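Forums > Workshop Floor > Grippers and End Tooling > Pad wear on hand-held two-finger gripper

Posted 6 Jul 2019 by Apinya Kongkaew

I finally got a proper pad routine going on our hand-held gripper and I'm so pleased with it that I have to write it down somewhere people will care!

Background for anyone who missed my March thread. We run the Dedell hand tool, two fingers, flat black pads, screws into brass inserts. Same fingers as the ones on the Konham cell next door, which is why I ended up looking after both. For months my whole maintenance plan was "change the pads when somebody complains." Grip got vague, people squeezed harder, pads died faster, and round we went.

What I do now:

Every 100 grips I stop and look at both pads under a desk lamp. Wipe with a lint-free cloth, a little isopropyl on the cloth and never straight on the pad. Then I run a fingernail along the top edge and both upper corners. If anything lifts, I write it in the log with the side (L or R, seen from the operator's end).

Every 200 grips I swap left and right. New pads go on as a pair, always, even if one still looks lovely.

Screws: snug by hand with the short driver, then a small nudge more. I chewed up an insert last year by being a gorilla with it and I'm still sorry.

I was checking clearance at the grey ribbed foot on the white plastic case, because that's the grip where we lose the most pad material. The left pad has to come in right next to a small dark slot, and if you arrive slightly high the corner of the pad rides over that edge.

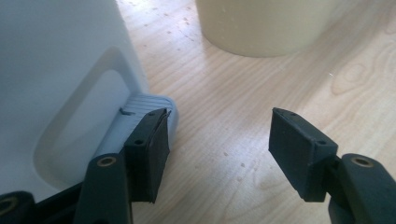 Left pad close in on the ribbed foot. Upper right corner is frayed and starting to peel. Right pad still has crisp edges.

So that left pad is due. I love how clear the wear pattern gets once you keep a log: it's always that corner on this job, and on flat-sided stuff it's hardly ever a corner at all. Would like to hear what intervals other people use, and whether anybody trims.

- - -

tallow_jack wrote:

Good log habit. I'd argue with the interval though. Counting grips treats a foam cube the same as that ribbed foot. We went to counting by part family and the hard-edged ones count double.

And yes I trim. Sharp blade, take the curl off flush, carry on.

- - -

mrs_ohmmeter wrote:

Please don't trim! I did this for most of a year. You take off a little strip, the edge under it isn't bonded as well as it was, it lifts again further down, you trim again, and now your two pads aren't the same shape and your closed position has wandered. We had a Thepsuriya finger set where one side had been "tidied" so often it met its partner at the bottom only.

- - -

tallow_jack wrote:

That's trimming badly. One trim, logged, then replace at the next stop. I'm talking about getting to the end of a shift without a flap of rubber folding under the pad and changing your grip height.

- - -

Apinya Kongkaew wrote:

Both of you have a point and I'm going to be annoying and take half of each. The curl on mine is thin, so one flush cut to finish the session doesn't scare me. But I won't run it into the next day. Pads are cheap compared to me re-zeroing the fingers (which I enjoy, but still).

Part family counting is a great idea, stealing it. I'm going to count the ribbed foot double starting with this new pair.

- - -

fennimore7 wrote:

Has anyone tried putting a chamfer on the top edge of a fresh pad? We do it on the Ellbridge arm, a couple of strokes with fine paper on a flat block. Corners last noticeably longer for us. You do lose a little contact at the very top.

- - -

mrs_ohmmeter wrote:

Depends where you grip. If you're pinching thin things right at the tip you'll hate it. For a chunky foot like that I'd try it on one pair and see.

Also check the screw in the outward face sits below the surface. Ours backed out a hair and scratched everything in reach before I caught it.

- - -

Apinya Kongkaew wrote:

Ooh, okay, chamfer test it is. One pair with, one pair without, same operator, same case, and I'll post the log when both are worn. Screw check added to the list too. I do it by feel with a fingertip each time I wipe, and it takes no time at all.

- - -

tallow_jack wrote:

Log which batch the pads came from while you're at it. We had 2 bags that wore completely differently.

- - -

Comments (3)

quillback: Switched to swapping sides after reading this. Had been replacing only the bad one for ages and wondering why the tool pulled to the left.

dora_m: What cloth are you using? Mine leaves fuzz in the little screw holes.

Apinya Kongkaew: @dora_m the lens-cleaning kind, cut in quarters. For the holes I use a soft dry brush afterward.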